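Plorkwood Toy Library
Termly safety check, Stevach Road room
Sheet with my comments, November

I do this one with a mug of tea and the radio on, starting at 11 so the morning group has gone and the shelves are as messy as they're going to get. Tick, cross or "see note" against each line, and I've typed up the notes underneath so that whoever does the next round can see what I was on about. My handwriting is dreadful, sorry to everyone who had to read the last one!

The room

1. Door opens fully and closes without slamming. Tick.
The closer was adjusted in the summer and it's so much better. You can get a pushchair through one-handed now, which I tested with an empty one and felt rather silly.

2. Floor clear, no lifted edges on the mats. See note.
The corner mat by the window has started curling again. I've turned it round so the curl is against the wall. It wants replacing really, and I've put it on the list (third time of asking).

3. Socket covers and trailing leads. Tick.
The lamp lead is clipped along the skirting. One clip had popped off and I pushed it back.

4. Radiator guard firm. Tick.
Rattles if you kick it, but it doesn't shift.

5. Window catches. Tick.
Stiff, but they lock. Keys are on the high hook, where they should be.

Shelves and storage

6. Tall unit fixed to the wall. Tick.
I give this a proper pull every time. No movement at all. Please don't take my word for it next term, have a pull yourself.

7. Low unit, nothing heavy above 55 cm. Cross, now sorted.
The big tub of bricks had crept up to the top again. It's a lovely tub and everybody wants it where they can see it, but it weighs a ton and small people pull things towards themselves. Back on the bottom shelf, with a label on the shelf saying BRICKS LIVE HERE.

8. Shelf edges, splinters and loose trim. See note.
One rough patch on the middle shelf of the low unit, left-hand side. I sanded it while I was there, and it took longer to find the sandpaper than to do the job. Run a hand along it next time and see if it has come back.

9. Box lids and handles. Tick, mostly.
The Flison boxes are all fine. The older clear ones are getting brittle at the corners, and one lid had a crack you could catch a finger on, so that lid has gone in the bin. The box is still in use without it.

10. Labels match contents. Cross.
Oh dear. I gave up being cross about it and relabelled as I went. If you find the farm in the box marked TRAINS after this, it wasn't me!

Soft things

11. Seams, stuffing, eyes and buttons. Tick except for the rabbit.
The rabbit has a seam going under one arm. It's in the mending bag. I tugged every eye and button hard enough to feel mean.

12. Washing done and dried. Tick.
Dressing-up clothes went through a cool wash and came out smelling nice. The long cloak still has a drawstring at the neck, and I'd like that swapped for a bit of press-stud tape before it goes out again. I've hung it on the back of the office door for now.

13. Cushions, zips closed and pulls removed. Tick.

Hard things

I always leave this lot until last, it's the part that takes the time. Allow 20 minutes for it, more if you stop to play with anything (I did). Wipe each thing over before you look at it, and look at it by the window, as the ceiling light makes everything seem perfect.

14. Small parts. Tick.
Anything that fits in the choke tester goes in the over-threes cupboard. A couple of odd wheels did, and in they went. The tester itself lives in the top drawer with the plasters, please put it back.

15. Wheels and axles. See note.
The pull-along from Huang has a wobbly back wheel. It doesn't come off even with a good twist, so I've left it out, but it's one to watch.

16. Battery compartments screwed shut. Tick.
Every one has its screw. I checked for white crusty stuff inside too, and there was none this time, hooray.

17. Paint and surface. Tick.
Feel as well as look. Run a thumbnail across anything that seems to be lifting, and if it flakes, it comes out of circulation. The old skittles are faded but nothing came away on my nail.

18. Anything with a stem or a handle. See note.
What I'm after here is the join, where the narrow bit meets the wide bit. Hold the base still, try to turn the stem, then try to rock it. If it gives, put it aside. Then round the bottom rim with a fingertip for nicks. The tall glossy orange one with the thin white stripe near the bottom of its base is the one I start with, mainly because I can always find it! The stripe is handy for keeping your place as you go round. 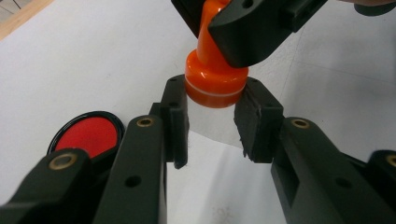

19. Stacking and storage of the above. Tick.
Stand them on their bases on the second shelf, wide end down, with a bit of space between. They'd been thrown in a basket on their sides and it was a bit of a tangle getting anything out.

20. Puzzles and trays. Tick.
Pegs tight on the tray puzzles. One peg was on its way out, so that puzzle is in the mending bag with the rabbit.

Put aside this time

Rabbit (seam), tray puzzle (peg), cloak (drawstring), cracked lid (binned). Wobbly wheel still on the shelf, please look at it again in a fortnight. Don't put anything from the mending bag back out until it has been through this sheet again, even if it looks all right.

Bits to buy or chase

Replacement mat for the window corner. Sandpaper, fine. Press-stud tape. More of the plain sticky labels, the 400 pack if they still do it, I've used nearly all of the last lot on item 10. Anti-bacterial wipes too, though not the lemon ones, they leave a smear on anything shiny and I had to go over half the hard things a second time with a damp cloth.

The finished sheet goes in the blue folder, newest on top. I've left a few blank ones at the back and the pen is tied on with string.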